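Rikberg hand grippers: your questions answered

We're building a pair of grippers you hold and work yourself, so a robot arm can later learn from how people move.

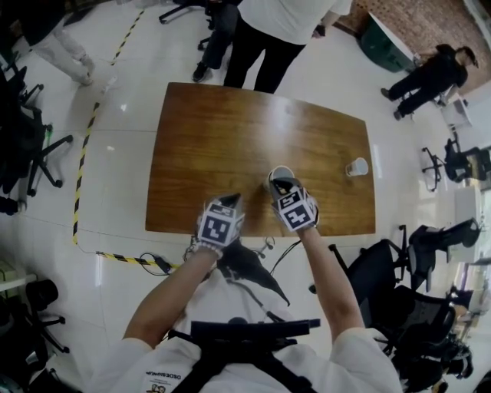
Can I join in if I've never built anything?
Yes please! Yolanda Escobedo started with no soldering at all and now she does most of our wiring.

What do the marker patterns do?
They let the software work out where each gripper is and which way it's turned. Print them matt — glossy paper gave us awful glare.

Why paper cups?
They're cheap, and they show you straight away if you're squeezing too hard. Try one, it's great fun!

How many recordings do you have?
2,335 so far, and we'd love more. A turn on the grippers lasts 20 minutes.

Can I copy the design for my workshop at home?
Of course. The jaw files are in the Drarkent folder, version 13 — the older ones have a hinge that's too tight.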